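Flamville Kitchen and Table Set
Set-up and Care Guide
Section 3: Setting a Place on the Counter

This section covers laying one place setting on a butcher-block or other solid wood counter. Unpacking and first washing are in Section 2. Setting a full dining table is in Section 4.

What you need

Dinner plate, white with rimmed edge
Fork, white handle
Teaspoon, white handle
Any other white-handled pieces you plan to use
Soft, lint-free cloth
Candle holder and taper candle (optional, not included in the basic set)

NOTE: The plates are sold separately from the flatware. A plate from another line can be used as long as it sits flat. Step 6 assumes a plate with a wide rim.

3.1 Preparing the counter

1. Move anything you do not need for the meal to the back of the counter, against the wall. Tall items such as pitchers, storage tubs and lidded containers should go at the back, where sleeves will not catch them.

2. Wipe the wood with a damp cloth, working along the strips. Dry it right away with a second cloth. Do not leave standing water on the joints.

3. Check for grit or crumbs. Small hard particles trapped under a plate will scratch an oiled surface.

4. Route any power cords along the back edge. Leave the front of the counter clear for the person eating.

CAUTION: Do not set a hot pan directly on the wood. Use a trivet. Heat marks are not covered by the warranty.

NOTE: If the counter was oiled recently, wait until the surface no longer feels tacky. White handles can pick up color from fresh oil. Stains of this kind usually come off with warm water and dish soap if treated the same day.

3.2 Placing the plate

5. Hold the plate by the underside and the outer edge. Lower it flat onto the counter. Do not slide it into position. The foot ring is unglazed and can mark soft wood.

6. Leave a gap of two fingers between the plate rim and the front edge of the counter. On a narrow counter you may need to push the plate farther back, but keep it within easy reach of the stool.

7. Peel off any remaining stickers before serving. If glue stays behind, rub it with a little cooking oil, wait a few minutes and wash the plate by hand.

CAUTION: Plates with a metallic line on the rim must not go in a microwave. See the table in Section 6 for the full list of finishes.

3.3 Placing the flatware

8. Pick up each piece by the handle. Fingerprints show more on the polished bowl of a spoon than anywhere else on the set.

9. Look over the metal collar where the handle begins. It should be tight, with no gap and no movement when you twist gently. Set aside any piece that turns in your hand and see "Loose handles" below.

10. Lay the fork to the left of the plate, tines up. The end of the handle should line up with the bottom of the plate.

11. Lay the knife, if you are using one, to the right of the plate with the blade facing the plate.

12. Lay the teaspoon to the right of the knife, bowl facing up. If there is no knife, put the teaspoon directly to the right of the plate.

13. Straighten the pieces. Stand where the diner will sit and check that the handles run parallel to each other.

NOTE: For left-handed diners, some households reverse the whole setting. The flatware works equally well either way.

14. Buff the metal with the dry cloth. Wipe spoons from the neck toward the tip of the bowl.

CAUTION: Do not use steel wool, scouring powder or silver dip on any piece. Silver dip can attack the collar and loosen the adhesive inside it.

3.4 Adding candles

15. Stand the holder on a level part of the counter, clear of the plate and away from cords, paper and fresh flowers. A holder with a round base needs the whole base on the wood. It must not overhang the edge.

16. Press the taper straight down into the cup. If it leans, take it out, soften the bottom end in hot water for a few seconds and press it in again. Burn candles only when someone is in the room.

CAUTION: Never burn a candle under a wall cabinet or next to a plastic container. Plastic lids can soften before they show any sign of damage.

NOTE: Wax on butcher block is easiest to remove once it has hardened. Lift it with a plastic scraper, moving with the grain. Do not use a metal knife.

3.5 Loose handles

The collar holds the handle to the neck of each piece. Long soaking is the usual cause of a loose collar. If you find a piece that moves:

Stop using it and keep it out of the dishwasher.
Dry it and leave it in a warm room overnight.
Check it again. If it still moves, do not try to glue it. Household glues are not food safe.
Write to the Flamville parts desk with the name of the piece and a photo of the collar.

Claims are handled by Lina Abou Jaoude at the parts desk. Replacement pieces ship from the Larnilow warehouse. There is no need to send the old piece back unless you are asked to.

3.6 Clearing the setting

Clear the flatware first, then the plate. Rinse food off within the hour, especially egg, tomato and anything salty. Do not stack flatware on top of plates with a metallic rim. Wash white-handled pieces by hand if you can. If you use a dishwasher, put the handles down, choose the shortest cycle and take the pieces out before the heated dry begins.

Wipe the counter again after clearing. Wet plates left on bare wood leave rings, and these can need light sanding to remove. Re-oiling is described in Section 7. 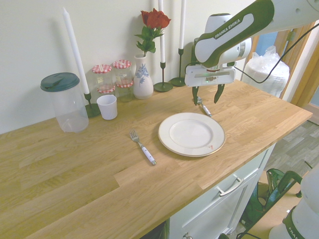
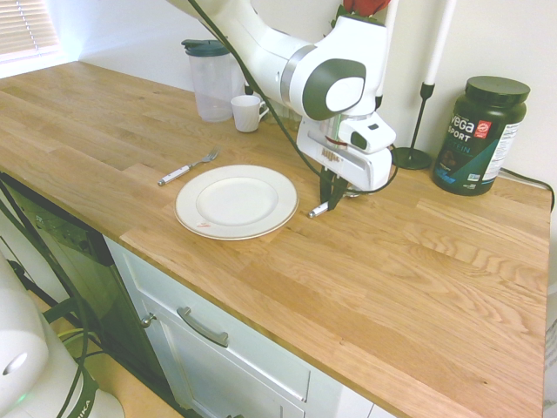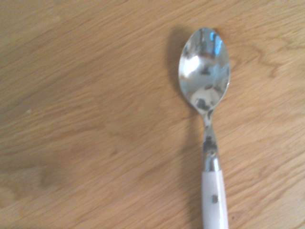 Figure 3-1. White-handled flatware on wood. First and second: plate and fork on the counter. Third: teaspoon, bowl up, with the metal collar at the top of the handle.

Section 3 revised April 2021. Text by Stavros Angelovski. Continue to Section 4, Setting the Dining Table.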